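Folding Week in Sidasville: The Sticky Finger Trouble

Posted September 19, 2025

Welcome back, friends, and thank you for the kind notes after the Humness page went up. I promised I would put something here on the clothes folding work, and I also promised I would be open about what went wrong with it, so please pull up a chair, because I do tend to go on a bit.

We started in July with a hand-held gripper from Kabbaj, learning folds on real beds in real bedrooms (so much nicer than a bare bench!). For the first stretch everything went along happily, and we had 226 folds saved before the trouble showed itself. One of the fingers began to hang for a moment when the trigger was let go. It was such a small delay that we blamed our own tired hands, and we kept right on going for 2 more days, which I am still a little sore about.

When we finally sat down and played everything back slowly, 7 of the folds had the cloth being dragged along after the release, and 3 of those ended with the whole garment pulled out of line. The cause was lint packed in around the finger slide, and one good cleaning set it right. The folks at Civine were very patient with us and threw out the bad folds without a word of scolding.

There was a safety side to it too. A finger that lets go late can pinch, and one of us got a sore thumb while clearing a bunched-up cuff. We now let go of the trigger and set the tool down before reaching in, every time, and we check the slide before each new pile of laundry.

Denim is my favorite of the lot, heavy enough to show you a good crease. A pair of light-blue jeans on the pink sheet, one leg folded back over the top and the other still lying flat: 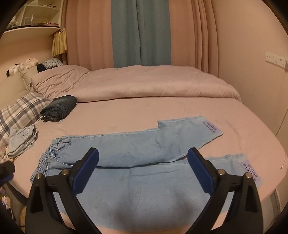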